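Subject: Re: [Skikel Parents] Coat and blanket drive, pickup question
From: Liudmyla Moroz
Date: 2019-02-06

On Monday Washington Lopes wrote:

> Are we still taking coats for the Hullow shelter, or just blankets now?
> My kids have outgrown two parkas and one of the zippers sticks. Also, can
> things be dropped off before the first bell? I can't get there at
> dismissal.

Washington, yes to coats. The shelter asked for blankets first because they were short on them, but they never stopped taking coats, and kids' sizes go quickly. Please keep back the one with the bad zipper unless you can get it fixed. Eldana Gebreyes has offered to do small repairs at home, so write to her if you want to go that route.

Drop-off is at the side door by the gym, before first bell or at dismissal. If the door is locked, the front office will take your bag. Put your last name and your child's room on a piece of tape so we know which class to credit.

As of last night we have 34 coats and a good pile of blankets. The goal we set in November was 200 items of any kind, and we are well short of that - the snow days didn't help. Room 5 is ahead at the moment. 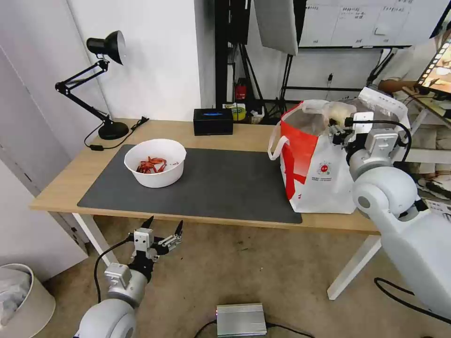
Bowl and shopping bag on the desk.

A few things came up at the planning meeting that I should pass along. The shelter can't use pillows, electric blankets, or anything that has to be dry cleaned. Hats and gloves are fine if they are new or close to it. Please wash everything before you send it in. Last year Ustyna Pavliuk ended up doing loads of laundry at her own house for most of a weekend, and I would like to spare her that.

We need 2 more drivers for the trip to Hullow. Yevdokiia Dmytriv has a minivan and will take the first load. If you have a truck or a wagon and a free morning, reply to me directly and not to the whole list. Parking is behind the building, off the alley.

The fifth graders are making cards to go with the blankets. Ms. Savchuk could use markers and plain card stock, white or any light color. Send those to her room, not the gym door.

I still don't have an answer on whether middle school students can get service hours for sorting. I asked the office again this morning and will post when I hear.

Liudmyla

Skikel Parents mailing list | Contact the list owner | Back to top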